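## Visite chez Westholm, janvier

Arrivée à 8 h avec Mabli Rosser. L'atelier occupe le fond de la cour, derrière l'ancien dépôt Kunach, et on y entre par le quai. Ingvild Hovland nous attendait avec le café et la liste des postes à voir.

Nous avons commencé par le magasin de visserie. Il y a presque 154 références, rangées par diamètre puis par longueur - les vis à six pans creux ont leur propre rayon.
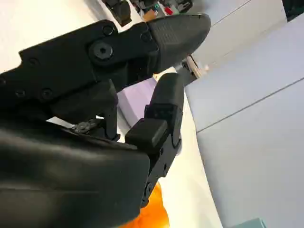 Le montage se fait à l'étage, par équipes de deux. Chaque poste garde ses clés sur un panneau au mur, et la relève les vérifie avant de commencer. Mabli a demandé les couples de serrage, on doit nous les envoyer.

Retour par le car de 5 h.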